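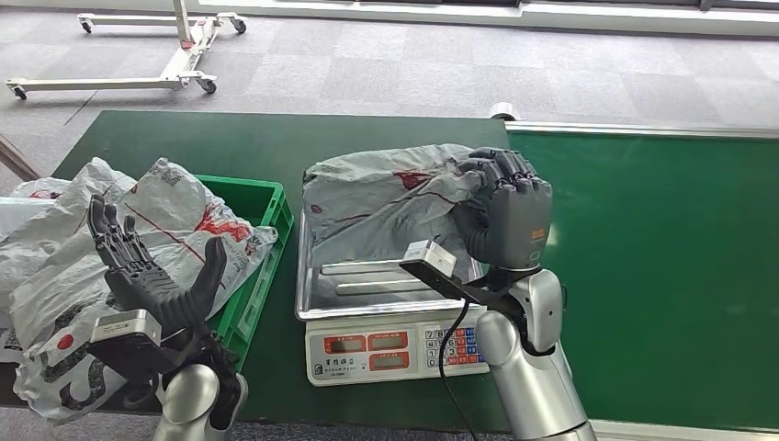

Shoppers in the Tollow valley who like to turn a jar around and read the small print will have something new to look at this fall. Plornell, the family-run maker of relishes, pie fillings and pancake syrups, is taking caramel color out of everything it sells and will put the name of every remaining coloring on the front of the label as well as the back.

The change starts with the maple-flavored syrup and the dark onion relish, which should reach stores in September, and the rest of the line will follow over the winter as the old labels are used up. In all, 282 products are being looked at, counting the different jar sizes, and Plornell says the great majority of them never had any caramel color to begin with.

For anyone who hasn't had reason to think about it, caramel color is one of the oldest and most common food colorings there is. It is made by heating sugars, sometimes with other ingredients added to help the browning along, and it turns up in colas, gravies, soy sauce, dark breads and a good many things you might not expect. It is allowed in food in the United States, and Plornell was careful to say it isn't pulling anything from shelves or telling people to throw out what they have in the pantry.

"We had letters, and they were nice letters," said Devendra Ahuja, who has run the company's test kitchen for 10 years. "People wanted to know why a relish with that many onions in it needed help being brown. I thought that was a fair thing to ask, and I went back to the stove to see what the onions could do by themselves."

Quite a lot, as he tells it, provided you are patient with them. The new relish cooks for 40 minutes longer than the old one and gets the rest of its color from a spoonful or two of molasses per batch. It comes out a little lighter, more the shade of strong tea than of coffee, and Ahuja thinks it tastes sweeter, though he admits his wife disagrees and prefers the old one.

The syrup gave him more trouble. Without coloring it was so pale that people in early tastings took it for corn syrup and said it had no maple flavor, even though the flavoring hadn't been touched. Color has a way of telling us what we're about to taste, and a syrup that looks thin gets called thin. After trying beet, malt and carrot, the kitchen settled on toasted barley malt. That does mean the syrup now contains gluten, which it didn't before, and shoppers who avoid gluten will want to read the new label with care. The word "barley" will be printed in bold type beside the product name.

The malt comes from Mivach, a small maltster that already supplies several bakeries in the valley. Plornell has signed on for two years and says the price of the syrup will stay where it is through the holidays. The relish will go up slightly in the larger jar.

Jacobs, the grocery on the north side of Tollow, plans to set the old and new syrups out side by side in September, with small paper cups and plain waffles, so people can make up their own minds. The store would especially like to hear from parents — children are often the first to notice when a favorite looks different, and not always the most forgiving about it.

A few colorings will be staying. The cherry pie filling keeps its beet juice, and the mustard relish will go on being yellow thanks to turmeric, as it has been since the recipe was first written down. Ahuja has been asked whether the bright green mint jelly is next on the list, and he says he is working on it, but that mint cooked in sugar goes a sort of olive gray and he hasn't yet found anybody who wants that next to their lamb.

Jars with the old labels are still good until the date on the lid. Questions about ingredients can be sent to the Plornell kitchen by mail or left at the customer desk at Jacobs, where they are picked up each morning before 9.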